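Progress Report to the Pinheiro Fund
Bedroom and Linen Workstream, Prulasside Short-Stay Apartments
Reporting month: April
Prepared by: Sunee Yimyam, Housekeeping Methods

1. Scope of the period

The grant covers the writing and trial of one common method for bed changing and linen handling across the apartments at Prulasside. Work in April was limited to the bedroom tasks: stripping, inspection, remaking, folding of flat items, and storage. Bathroom and kitchen linen are scheduled for the next period and are not reported here except where they affect shelf space.

The period began with 323 flat items on the linen register. This figure includes sheets, pillowcases, throws and the plain cloths used for covering and dusting. It excludes mattress protectors, which are registered by room, and duvets, which are still under the Trelley supply agreement.

2. Work completed

2.1 Register and labeling

All flat items were checked against the register. Items with no label were given one on the inside of the bottom hem, left corner. The earlier practice of labeling at the top hem was dropped in the first week. Labels at the top hem were being folded to the inside of the stack and staff had to open each item to read the size.

Fourteen-inch and sixteen-inch fitted sheets had been stored together. They are now on separate shelves. The deeper sheets fit every mattress in the building but leave slack at the sides of the thinner ones, and the slack accounts for most of the remake requests recorded before the grant started.

2.2 Bed stripping

The stripping order is unchanged from the draft method: pillows first, then the top layers, then the sheet from the foot end toward the head. Soiled items go directly into the bag for that room. The draft allowed the floor to be used for sorting. The revised text removes this.

2.3 Flat folding on the bed

Most of the period was spent on the folding section. The draft method assumed that a folding table would be available on each level. There is no space for one on the upper level, and the corridor there has to stay clear. The revised method uses the made bed as the folding surface for anything smaller than a double sheet.

The sequence now reads as follows:

a. Finish the bottom sheet and smooth it before any item is folded on it.
b. Lay the item across the bed with the long edge toward the worker.
c. Take the two near corners and draw the edge out until it is level and the sag is small.
d. Lower the edge and bring it to the far edge.
e. Smooth from the center outward, then fold side to side.
f. Turn the stack so that the label corner faces out.

Step c was the subject of most comments from staff. Where the edge is not drawn out fully, the diagonal creases stay in the cloth and are pressed in by the later folds. Where it is pulled too hard, the bottom sheet shifts with it and has to be tucked again. The wording "until it is level and the sag is small" replaced "until tight" after the second review.
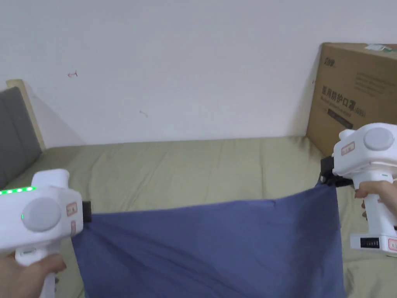
Corner grip also matters. A large handful of fabric at one corner shortens that side, and the two edges then fail to meet at step d. The method now asks for a grip close to the hem, with as little cloth gathered as the worker can hold securely. On soft fabrics some gathering cannot be avoided and the difference is taken up at step e.

Darker cloths are to be folded on a pale sheet where there is a choice. Edges are easier to line up against a contrasting background, and lint left on the sheet is seen before the bed is closed. This is guidance only and is not a check item.

2.4 Storage

The linen closet on the lower level was emptied, wiped down and refilled in one working session on a Thursday. Shelf order from top to bottom is now: spare pillows, pillowcases, flat sheets, fitted sheets, throws and covering cloths. Shelf edges carry a printed size strip. Stack height is limited to 12 items for pillowcases and covering cloths. Sheets are limited by the shelf spacing and no number has been set.

The upper closet has not been done. Two of its shelves are bowed and will not take a full stack. Replacement shelves were requested through Otik, the building maintenance contractor, and had not been delivered when this report was closed.

3. Results against the work plan

Register and labeling: complete.
Stripping method: complete, text issued.
Folding method: complete for items below double size. Double and larger sheets remain in draft.
Storage, lower level: complete.
Storage, upper level: not started, waiting on shelves.
Staff walk-through: 4 sessions planned, 4 held.

The double sheet section is late by one review cycle. The draft calls for two people, and the early shift on the upper level is staffed by one. A single-person version was tried using the foot of the bed as an anchor: the hem is laid over the mattress edge and the worker folds toward it from the head. The result is acceptable on cotton. On the blended sheets the hem slides off before the first fold is closed. A second version, with the sheet folded in half lengthwise before it is laid down, will be tried next.

4. Spending

Spending in the period was $400, all of it on labels, shelf strips and room bags. The room bags were charged to this period instead of the next one so that the stripping method could be issued complete. No staff time is charged to the grant. The shelf replacement falls under the building budget and will not appear in these reports.

5. Issues

5.1 Fabric mix. The register shows three generations of flat sheet in use, bought at different times and cut to slightly different widths. Items of different widths cannot be stacked square. The short-term measure is to keep each generation on its own part of the shelf. A longer-term measure would be to retire the oldest group as it wears out and replace it with one width only. No decision is needed from the Fund at this stage.

5.2 Time per bed. The revised folding section adds a step at the bed and removes a trip to the closet. Staff opinion is divided on whether the change is faster. Timings were not part of the April plan. They will be taken in the next period, separately for the lower and upper levels – the distance to the closet differs enough that a combined figure would be of little use.

5.3 Clean surface rule. Folding on the bed means the bottom sheet must be treated as a clean work surface. Cleaning sprays, tools and bags are not to be placed on it at any time. The rule was already in the general housekeeping notes but had not been repeated in the linen method. It is now the first line of section 3 in the issued text.

6. Next period

Finish the double sheet section, including the single-person version.
Refit and refill the upper closet once the shelves arrive.
Begin the bathroom linen register.
Record times per bed on both levels.
Reissue the full method as one document, with the April changes marked in the margin.

The current text of the stripping and folding sections is attached as Annex A. Annex B holds the linen register as it stood at the close of the month, sorted by shelf. Questions on either annex should reach the methods desk before the next review so that corrections can go into the combined issue.

Contact: Housekeeping Methods, Prulasside Short-Stay Apartments | © Prulasside | Back to top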